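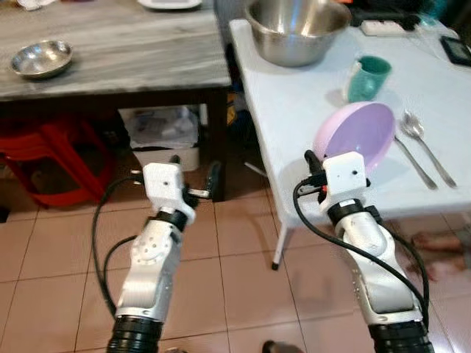 Sullivow Press Office

Sullivow to replace heat network pipework and meters at Cillilham

Sullivow, the operator of the Cillilham district heating network, will begin replacing the oldest part of the buried main in February. The work covers 227 metres of pipe between the energy centre and the lower valve chamber, along with the heat meters in all 1443 connected homes. The programme is planned to last 28 weeks.

The section to be replaced is steel pipe with mineral fibre insulation, laid in a concrete duct. Ground water enters the duct at several joints and has soaked the insulation over much of its length. Wet insulation loses heat at a much higher rate than dry insulation, and it holds moisture against the outer wall of the pipe. Thickness readings taken during the last summer shutdown showed outside corrosion on both the flow and return lines. Neither line has failed, but the remaining wall thickness on the return is below the level at which Sullivow's own maintenance standard calls for replacement.

The new main will be pre-insulated steel pipe with a bonded foam layer and a plastic outer casing. It will be laid directly in the ground on a sand bed, on a line parallel to the existing duct. Leak detection wires are set into the foam and will be connected to an alarm panel in the energy centre. A change in resistance along the wires shows that moisture has reached the insulation, and allows the position to be worked out before the road surface is opened.

Trenching, welding and reinstatement will be carried out by Nowicki under a fixed-price contract. All site welds will be tested before the joint casings are closed. The old pipes will be drained, capped and left in the duct, which will be filled with foamed concrete where it passes beneath the carriageway. Removing them would have meant a wider trench and a longer road closure at the junction by the shops.

Supply during the works

Most of the new main can be built while the existing one stays in service. Heating and hot water will need to be shut off on 2 occasions, once for the connection at the energy centre and once for the connection at the lower valve chamber. Both shutdowns will take place outside the main heating season and will start at 9am. Residents will receive written notice of each. Homes with an electric immersion heater can use it in the normal way while the network is off.

Customers on the priority register will be contacted separately and offered portable electric heaters. Anyone who wishes to join the register, or to check that their details are up to date, should do so before the first notice is sent out.

Meters

The present heat meters are near the end of their certified life. Spare parts for the flow sensor are no longer made. They will be replaced with the Misumum ultrasonic heat meter, which has no moving parts in the water path. The unit measures flow together with the temperature difference between the supply and return pipes, and sends a reading by radio to a collector in each stairwell. Readings can also be taken from the display by hand.

Fitting requires access to the heat interface unit, normally found in the hall cupboard. The cupboard should be cleared before the visit. The fitter will close the isolating valves, change the meter and both temperature sensors, record the closing reading of the old unit and leave a copy with the resident. Any home where the isolating valves do not close fully will need a second visit, as the valves must be replaced first.

Tariffs do not change as a result of the new meters. The closing reading will be used for the final charge on the old meter, and the new meter will start from zero. Where the old meter is found to have stopped, the charge for the period will be estimated from the same months in the previous year, and the resident may ask for the calculation to be reviewed.

Roads and parking

The trench will be opened in short lengths and closed before the next length is started. Temporary traffic lights will be used at the junction. Parking bays along the route will be suspended in stages, with signs put up in advance. Steel plates will keep access open to garages and bin stores. Working hours on the highway will be 8am to 5pm, and welding inside the energy centre may continue later.

Drawings of the route, the shutdown notices and the meter user guide will be placed on the Cillilham pages of the Sullivow website when the site compound has been set up. Printed copies can be requested through the customer service desk.

Notes to editors

Sullivow owns and operates the Cillilham energy centre, the buried main and the meters. Pipework and radiators inside each home belong to the property owner and are outside the scope of the works.

Media enquiries should be sent to the Sullivow Press Office. Site visits can be arranged once trenching is under way. Visitors will need safety boots and must attend a short briefing at the compound.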